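Is it worth fixing the hum on a landline, or should I let it go?

Posted in Home & Phone by Craig Leckie, 2018-11-15

I live out on the Bundcombe side of Coltcombe, where a cell phone gets one bar if you stand in the bathtub. So we still have a landline, and the landline has developed a hum.
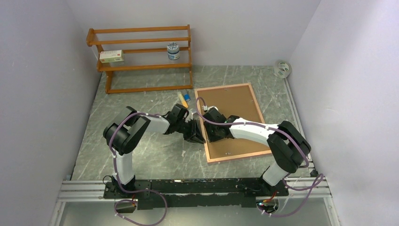 It started in October, after the big rain. At first it was a faint buzz under the dial tone, and I decided it added character. Now it's loud enough that my mother asks if I'm calling from a boat. Incoming calls are worse than outgoing ones, except in the morning, when they're both fine until I mention it to somebody.

What I've done so far:

Swapped the cord between the phone and the wall. Same hum.
Tried the old kitchen phone with the curly cord. Same hum, but in a more dignified tone.
Called Meltel, who ran a line test while I was on hold and told me the line was "within range." I asked what range. They said the normal one.

They will send a technician, but if the trouble is in my own wiring they charge me $100 for the visit. If it's on their side it's free. You can see how I might like to know which one it is before anybody gets in a truck. The house has four jacks, one of them behind a bookcase that has not moved since we bought the place. The internet comes over the same line and drops out maybe twice an evening, usually just before the end of something.

Is there a way to tell whose hum this is?

InnesRoadBarb
Yes, and it takes 10 minutes. Go outside and find the gray box where the phone line comes into the house. There should be a customer side you can open with a flat screwdriver. Inside is a short cord plugged into a jack. Unplug it, and plug your phone straight into that jack. Use the curly cord one, as a cordless base needs power and you'll be standing in the shrubs.

Unplugging that little cord cuts off everything inside the house. If the hum is still there, it belongs to Meltel, and you can book the visit with a clear conscience. Tell them you tested at the box and use those words. The tone of the call changes a good deal.

If the hum is gone, it's yours. Plug the cord back in, go inside, and disconnect every single thing from every jack: phones, modem, answering machine, the fax you forgot about. Then put them back one at a time and listen after each. My money is on a bad filter. Anything on the line that isn't the modem needs one of those little DSL filters in front of it, and they do go bad. Dropouts in the evening fit with that too, although they also fit with a wet splice up the road, so do the box test first.

And yes, you will have to move the bookcase. Old jacks corrode, and a corroded one can hum with nothing plugged into it.

dale_in_coltcombe
just get rid of it. we dropped ours and havent missed it

portico17
What Barb said. I'll add that "after the big rain" is the part I'd repeat to Meltel until they write it down. Water gets into a splice or a pedestal and one side of the pair starts leaking to ground, and then you get hum. It often clears up when things dry out, so the line tests fine on a nice day and the ticket gets closed. I had three tickets closed that way before a man came out in a downpour and found it before he'd finished his coffee.

So test at the box when it's noisy, preferably in bad weather – though if there's lightning, stay indoors and leave the wiring alone. Write down when you did it and what you heard.

Dale, he said one bar in the bathtub.

Craig Leckie
Update for anyone who cares. Did the box test this evening in a light drizzle with the kitchen phone under my coat. The hum is there at the box, loud and clear, so it's Meltel's and I have told them so in those words. They have offered me a window of 8 to 5. The bookcase stays where it is.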